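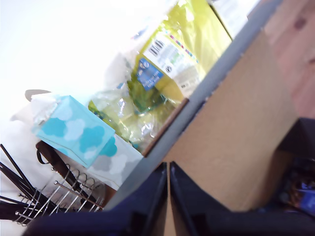 Brauner Karton, graue Kante.

1/21
Ein Faden über Liesl Kälin, Landschaftsmalerin, die ausserhalb ihres Tals kaum jemand kennt. Ich lese seit October-Anfang, pardon, seit Anfang Oktober ihre Briefe und Skizzenbücher und schreibe ein paar Dinge auf, bevor ich sie wieder vergesse.

2/21
Kälin kam als Tochter eines Sattlers zur Welt. Das Zeichnen lernte sie beim Dorflehrer, der die Kinder im Winter Werkzeuge abzeichnen liess. Eine Akademie hat sie nie besucht. Beworben hat sie sich einmal, der Entwurf des Briefs ist erhalten, eine Antwort nicht.

3/21
Mit Anfang zwanzig ging sie nach Bratevano und arbeitete dort in einer Werkstatt für Theaterkulissen. Sie mischte Leimfarbe in Eimern und grundierte Leinwände. Gemalt haben andere. In den Briefen beklagt sie sich vor allem über kalte Hände.

4/21
Die Kulissenarbeit sieht man den späteren Bildern an. Der Vordergrund ist flach und dunkel, dahinter kommt eine helle Zone, der Berg steht ganz hinten wie ein Prospekt. Frühere Kritiker haben das als Unvermögen gelesen. Ich halte es für Gewohnheit.

5/21
Zurück im Tal malte sie zuerst Schilder und Truhen. Die ersten Landschaften in Öl sind klein und auf Holz. Leinwand war ihr zu teuer. Einige Tafeln stammen von alten Schranktüren, auf den Rückseiten sind die Löcher der Scharniere noch da.

6/21
Zum Umfang des Werks: Gesichert sind 100 Gemälde. Die Zahl geht auf das Verzeichnis von Corina Oberholzer zurück. Sie hat nur aufgenommen, was signiert ist oder in Kälins Kassenbuch steht. Die Skizzenbücher zählt sie nicht mit.

7/21
Das Kassenbuch ist die beste Quelle überhaupt. Kälin notierte Käufer, Preis und Format, dazu ein Stichwort zum Motiv. "Nebel, unten Heu." "Der Bach von der falschen Seite." Titel im heutigen Sinn hat sie nie vergeben, die sind alle später dazugekommen.

8/21
Das macht Ausstellungskataloge mühsam. Dasselbe Bild heisst einmal "Abend im Hochtal" und einmal "Heimkehr". Eine Heimkehr findet darauf nicht statt, es gibt nur eine leere Wiese und einen Zaun. Im Kassenbuch steht "Zaun, grosse Fassung".

9/21
Die wichtigste Käuferin war Veronika Plattner, Wirtin an der Passstrasse. Sie hängte die Bilder in die Gaststube und verkaufte sie an Reisende weiter. Einen Anteil behielt sie. Streit darüber gab es offenbar keinen, jedenfalls keinen schriftlichen.

10/21
Über Plattners Gäste gelangten einige Tafeln nach England. Eine Gruppe lag lange in einem Landhaus in Brirthorpe, im Inventar als "Swiss views, by a man named Kalin". Die Signatur lautet L. Kälin, daraus wurde dann eben ein Mann.

11/21
Der Fehler hielt sich. Noch im ersten gedruckten Aufsatz über die Gruppe ist von "seinem kräftigen Pinsel" die Rede. Korrigiert wurde das erst, als jemand die Rückseiten las. Auf einer steht: "Für die Schwester, zur Hochzeit, deine Liesl."

12/21
Zur Farbe. Kälin benutzte wenige Pigmente, viel Erdgrün und Ocker, kaum Blau. Die Himmel sind meist grau oder gelblich. Wo ein Himmel heute kräftig blau ist, lohnt sich ein zweiter Blick. Oft liegt eine spätere Übermalung darüber.

13/21
Ein Fall dafür ist das Bild, das nur "der Holzer" genannt wird, nach dem Hof auf der linken Seite. Seraina Stöckli hat es restauriert und unter dem blauen Himmel einen grauen gefunden. Mit Vogelschwarm. Die Vögel waren vollständig zugedeckt.

14/21
Wer übermalt hat, ist offen. Stöckli vermutet einen Händler, blaue Himmel liessen sich leichter verkaufen. Im Bericht steht es vorsichtiger: "Eingriff von fremder Hand, vermutlich nach dem Tod der Künstlerin." Mehr gibt die Farbschicht nicht her.

15/21
Figuren sind selten. Wo sie vorkommen, stehen sie weit weg und drehen einem den Rücken zu. In den Skizzenbüchern dagegen gibt es gute Porträts, meist von Kindern, schnell mit Bleistift gemacht. Warum sie davon nichts in Öl übernommen hat, weiss ich nicht.

16/21
Ihr einziger Schüler war Reto Ruchti. Er blieb 2 Winter und malte danach fast nur noch Vieh. Seine frühen Landschaften werden gern mit ihren verwechselt. Unterscheiden kann man sie am ehesten an den Zäunen - Ruchti malt jeden Pfosten gerade, Kälin keinen.

17/21
In Oberholzers Verzeichnis stehen 3 Bilder unter "Kälin oder Ruchti". Bei einem würde ich mich nach den Pfosten für Ruchti entscheiden. Das ist aber eine Meinung, ich habe es bisher nur als Schwarzweissabbildung gesehen.

18/21
Die einzige grössere Reise führte sie nach Gorkness, auf Einladung eines früheren Gasts von Plattner. Sie sollte die Küste malen. Es entstanden lauter Bilder landeinwärts, Torf und niedrige Hügel. Das Meer kommt als heller Strich am Rand vor, wenn überhaupt.

19/21
Aus Gorkness schrieb sie der Schwester, das Wasser halte nicht still und der Wind trage Sand in die Farbe. Beides zusammen sei ihr zu viel. Den Auftrag hat sie trotzdem abgerechnet, im Kassenbuch ist er als bezahlt eingetragen.

20/21
In den letzten Jahren sah sie schlecht. Die späten Bilder sind breiter gemalt und dunkler, die Signatur rutscht manchmal aus der Ecke in die Bildmitte. Der Handel hat sie lange gemieden. Mir gefallen sie am besten, vor allem die Bachbilder.

21/21
Wer mehr lesen will: Oberholzers Verzeichnis steht in grösseren Kunstbibliotheken, Stöcklis Bericht zum Holzer-Bild ist im Anhang der Neuauflage. Die Briefe sind noch nicht gedruckt. Falls jemand ein Bild mit schiefen Zaunpfosten zu Hause hat, bitte melden.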